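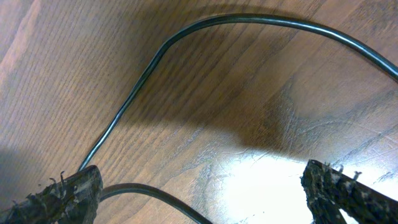
Week 2: resistance and length

Last time I promised we'd get to why a long extension cord can make a heater run a bit weak, so let's do that first. Every wire resists current a little, and if you double the length you double the resistance. Thickness works the other way (a fatter wire has less of it). I always mix these up at the board, so please shout!

Try this one at home. A 100-foot cord has a total resistance of 0.32 ohms, out and back, and carries 10 amps. The voltage lost is 10 times 0.32, so 3.2 volts – small, but a meter will show it.

Reading: the Hirnberg packet, page 32, plus the wire table at the back. Skip the part on AC for now, we'll need a whole evening for that. Problem sets go in the Katsaros box by 5 p.m.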